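Brinarlow Acorn Leaching Kit

I've been eating acorns for longer than I've been selling anything to do with them, and the kit on this page came out of a lot of bad porridge. If you've ever nibbled a raw acorn you'll know the taste, that mouth-drying, tongue-furring bitterness that makes you want to scrub your teeth with a flannel. That's tannin. Get it out and you're left with a sweet, nutty, faintly chestnutty meal that people across Europe, Asia and North America have been cooking with for a very long time. Leave it in and you've got something closer to ink.

My own way in was an old household book I found in a box of odds and ends, printed in 1772, with half a page on "bread of mast" squeezed between a cure for hoarseness and a method for potting lampreys. The instructions were hopeless (no amounts, no times, and a strong suggestion that it was all for pigs anyway) but I was hooked. I tried it in a pillowcase in the stream. I tried it in a jam jar on the windowsill. I tried it in a toilet cistern, which a friend swore by, and I won't be going back to that one.

What I wanted was a thing I could leave on the kitchen worktop, top up when I made tea and otherwise forget. So we made it!

What's in the box

One tall jar with a wide neck and a tap near the bottom
One inner basket with a fine mesh base
2 unbleached cotton straining bags (they do wear out, so you get a spare)
One wooden tamper
A printed booklet with my own recipes, including the pancakes

How it works

It's cold leaching, so there's no boiling and no faff with two pans on the go. You shell and dry your acorns, grind them coarse, tip the meal into a cotton bag, sit the bag in the basket and fill the jar with cold water. The water goes the colour of strong tea. Morning and evening you open the tap, let the brown water out and fill it up again. Depending on the oak you'll be at it for anything from four days to a fortnight. I keep mine in the fridge if the kitchen's warm, and I'd say you should too, as wet meal will sour if it's left sitting out in the heat.

Then you taste it. A pinch on the tongue, wait a moment, and if there's no bitterness and no dryness it's ready. Squeeze out the bag, spread the meal thinly on a tray and dry it in a low oven with the door ajar, or use it damp straight away.

I prefer cold leaching because it keeps the starch in. Hot leaching is quicker but it cooks the starch, and your flour won't hold together half so well when you come to make a flatbread with it. For soups and stews, where you only want chunks, boil away by all means.

Which acorns?

Any true oak will do, though some need far more patience than others. In my part of the world it's mostly English oak, big fat acorns and fairly bitter, and they take me around nine days. Holm oak is milder and I get excited whenever I see one over a park wall. The Farías grinder (sold separately, and we do a bundle) has a coarse setting that suits all of them.

Pick them up in autumn once the first lot has dropped. The very early ones are often full of weevil. Drop the whole haul in a bucket of water and throw out anything that floats, then check the rest for little round holes. Dry them well before you store them. Mine are still good in March, and I've found bags at the back of the cupboard later than that which were perfectly all right once cracked and sniffed.

Do please ask before gathering on anybody's land, and leave plenty on the ground for the jays and the squirrels.

A word about nuts and allergies. Acorns are a tree nut, so treat them like one, and don't serve them to anyone who has to be careful. Don't give raw acorns or the brown water to animals either. Horses and cattle can be made very ill by them.

The bits people ask me to put on the page

The jar holds enough for a good week's baking for a small household. The tap comes off for cleaning, and the washer is a standard size so you needn't come to me for a new one. The basket can go in the dishwasher and the tamper can't. Wash the cotton bags by hand in plain hot water, no fabric softener, or your next batch will taste of a spring meadow in the worst way.

We make two versions. The Brinarlow is the one shown in the shop, for the worktop. The Brusenberg is the same idea only wider and shorter, and fits on a fridge shelf. Same bags, same tap. I use the Brusenberg at home these days but I still think the tall one's prettier.

Product code 3824 for the Brinarlow. If you want the Brusenberg, pick it from the drop-down at the checkout.

Delivery and returns

Everything goes out from the Gimolum workshop, packed in straw and brown paper. You've got 60 days to send it back if you don't get on with it, and I don't mind if you've had a go first, so long as you rinse it. Breakages in the post get replaced, just send me a photo of the damage and keep the box.

Spare bags, spare baskets and the booklet on its own are all under Accessories. I'm putting together a second booklet on chestnuts and beech nuts, and if you bought the kit you'll get that one free when it's printed.
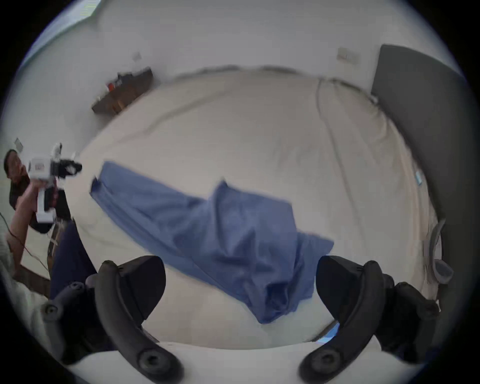 Can I use the kit for acorns I've already roasted?

You can, but they'll take longer to lose their bitterness and the flour won't bind as well. I'd leach them first and roast the dried meal afterwards, which also gives it a lovely toasty flavour.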